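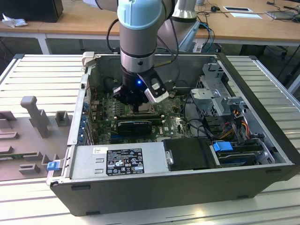
Hermine Danzer
Werkstattleitung, Aufbereitung Arbeitsplatzrechner, Retmont

Werkstattbuch, November, Eintrag zur Serie Vulby
Beginn 8.15 Uhr. Anwesend: Danzer, Bagheri, Safavi (ab 10 Uhr).

Gegenstand ist die Wiederherstellung der Desktoprechner aus dem Bestand Vulby. Der Auftrag umfasst 300 Geräte, davon sind 248 nach der Eingangsprüfung für die Aufbereitung freigegeben. Die übrigen bleiben bis zur Entscheidung durch Herrn Mazandarani im Zwischenlager und sind nicht als Ersatzteilspender zu verwenden, auch nicht leihweise.

Für die Arbeiten am Prozessorsockel wird der Rechner auf die Seite gelegt und das Seitenteil abgenommen. Die Grafikkarte kann bei diesem Arbeitsgang im Steckplatz verbleiben, ebenso die Festplatte in ihrem Einschub mit der blauen Verriegelung. In der vorigen Serie wurden die Laufwerke grundsätzlich entnommen und anschließend teilweise in andere Gehäuse zurückgesetzt. Die Zuordnung im Prüfprotokoll stimmte danach nicht mehr und musste von Frau Safavi über zwei Vormittage rekonstruiert werden. Entnommen wird ein Laufwerk künftig nur noch, wenn es zur Löschung ansteht, und dann mit Laufzettel.

Die roten, gelben und schwarzen Versorgungsleitungen neben dem Laufwerkskäfig sind vor Beginn so zu legen, dass sie nicht über den Sockelbereich geraten. Kabelbinder werden erst bei der Endmontage gesetzt. Herr Bagheri hat vorgeschlagen, stattdessen Klettband zu verwenden. Dagegen bestehen keine Einwände, Material ist bei Ursu angefragt.

Netzteil: bleibt eingebaut. Die Angaben auf dem Typenschild sind in Spalte 4 des Prüfprotokolls zu übernehmen. Aufkleber früherer Betreiber werden entfernt, das Typenschild selbst und die Prüfzeichen in keinem Fall.

Ausbau Kühlkörper
Die Altpaste ist bei diesem Bestand stark ausgehärtet. Am ersten Gerät des Vormittags ließ sich der Kühlkörper erst nach längerem vorsichtigem Drehen lösen. Hebeln ist untersagt. Bewährt hat sich, den Rechner zuvor zehn Minuten laufen zu lassen und ihn danach vollständig vom Netz zu trennen. Herr Ghorbani bittet darum, die Reinigungstücher nach jedem Prozessor zu wechseln. Der Verbrauch steigt dadurch, die Kosten sind mit ihm abgestimmt und gehen zulasten des Auftrags.

Zu klären: Auf drei Laufzetteln fehlt der Vermerk, ob der Kühlkörper wieder zum selben Gerät gehört. Ich habe die Zettel in die rote Mappe gelegt. Bitte nicht nachträglich aus dem Gedächtnis ausfüllen.

Einsetzen des Prozessors
Der Prozessor wird ausschließlich an den Kanten gehalten. Die Kontaktflächen an der Unterseite und die Kontaktstifte im Sockel dürfen nicht berührt werden, weder mit dem Finger noch mit einem Tuch. Staub im Sockel ist zu melden. Die Entscheidung, ob ausgeblasen wird, liegt bei der Werkstattleitung. Vor dem Absenken ist die Ausrichtung anhand der Markierung zu prüfen. Der Prozessor wird senkrecht aufgelegt und nicht geschoben. Liegt er nicht plan, wird er abgehoben und neu angesetzt. Der Hebel wird erst nach dieser Kontrolle geschlossen.

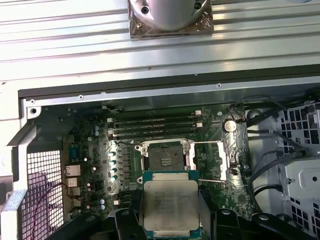

Die Reihenfolge beim Zusammenbau wurde am Vormittag nochmals mit Frau Safavi besprochen und gilt ab sofort für alle Plätze: zuerst Prozessor, dann Arbeitsspeicher, zuletzt Kühlkörper. Bisher hat jeder Platz nach eigener Gewohnheit gearbeitet, was bei Übergaben in der Mittagszeit zu Rückfragen führte. Solange der Sockel offen ist, bleiben alle vier Speichersteckplätze leer, und der Halterahmen steht vollständig nach außen aufgeklappt, bevor der Prozessor in seine Nähe gebracht wird. Ein halb geöffneter Rahmen kann zurückfallen. Die Knopfzelle rechts von den Speichersteckplätzen bleibt während dieses Schritts in ihrem Halter und wird gesondert gemessen, da der Wert auf einem eigenen Blatt geführt wird.

Frau Safavi wies ferner darauf hin, dass die aufgedruckten Zeilen auf dem Prozessordeckel vor dem Auftragen der Wärmeleitpaste abzulesen und zu notieren sind. Eine Ablesung nach der Montage bedeutet erneuten Ausbau und ein weiteres Mal Reinigung. In der Prüfsoftware erscheint zwar die Modellbezeichnung, die Chargenangabe jedoch nicht.

Wärmeleitpaste
Verwendet wird die Paste von Truver aus der laufenden Lieferung. Auftrag als einzelner Punkt in der Mitte des Deckels, kein Verstreichen mit der Karte. Angebrochene Spritzen sind mit Monat und Kürzel zu beschriften. Eine unbeschriftete Spritze lag am Vormittag in der Schublade von Platz 2 und wurde entsorgt. Der Vorrat an Prüfaufklebern beträgt 2.000 Stück und reicht für die gesamte Serie, eine Nachbestellung ist nicht erforderlich.

Kondensatoren
Jede Hauptplatine ist vor dem Einsetzen des Prozessors einer Sichtprüfung zu unterziehen, insbesondere die Kondensatoren neben dem Sockel. Auffällig sind gewölbte Deckel und Rückstände am Fuß. Betroffene Geräte werden nicht repariert, sie gehen mit gelbem Zettel an Herrn Mazandarani. Bei Unsicherheit ist eine zweite Person hinzuzuziehen und das Kürzel beider Personen einzutragen.

Arbeitsspeicher
Bestückung nach Vorgabe des Auftraggebers, Riegel paarweise aus derselben Schachtel. Bei der Stichprobe sind zwei Riegel mit unterschiedlicher Taktangabe in einem Beutel aufgefallen. Herr Bagheri prüft die ganze Schachtel – bis dahin wird aus ihr nichts entnommen. Die Verriegelungen müssen hörbar einrasten. Fehlt eine Verriegelung, wird der Steckplatz gesperrt und im Protokoll vermerkt.

Ableitung und Arbeitsplatz
Die Handgelenkbänder wurden vor Arbeitsbeginn gemessen. Das Band an Platz 3 war außerhalb der Toleranz und ist ausgetauscht. Die Messung ist täglich vorzunehmen und mit Uhrzeit einzutragen. Ein Haken genügt nicht. Schrauben kommen unmittelbar in die Magnetschale. Getränke bleiben im Vorraum – diese Regel besteht unverändert und gilt auch für Besuch.

Probelauf am Nachmittag
Erstes Gerät um 13.40 Uhr eingeschaltet. Kein Bild. Ursache war ein nicht vollständig eingerasteter Speicherriegel. Nach erneutem Einsetzen Start ohne Fehlermeldung, Temperaturen im zulässigen Bereich. Zweites Gerät ohne Beanstandung. Beim dritten Gerät zeigte die Uhr nach dem Trennen vom Netz das Auslieferungsdatum, die Knopfzelle wurde ersetzt.

Offen
Rückmeldung von Ursu zum Klettband (Bagheri).
Zustimmung des Auftraggebers zum Teilversand, sobald die ersten 100 Geräte fertig sind (Mazandarani).
Neue Fassung des Laufzettels mit eigenem Feld für die Chargenangabe (Safavi), Entwurf bitte vor dem Druck an mich.
Ersatzband für die Reserve bestellen (Ghorbani).

Ende 16.30 Uhr. Geöffnete Gehäuse über Nacht abgedeckt.
H. D.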